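The Laaksonen glove rig at Oltby dropped its signal 17 times in April, mostly during wipe-down tasks. "Not a crash. It just goes quiet and you dont notice," the shift lead told me - quick call, between sessions. 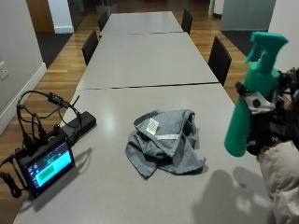

What was the fault? A worn connector on the cable to the glove, which cut out when the wrist turned.

Worst gap - 12 seconds. The arm trained on that data at Branine then lurched at a table edge. No one hurt. "We threw out 60 recordings. Should of been more." New cables since, and a beep when the signal drops. "Annoying beep," she said. "Leave it on."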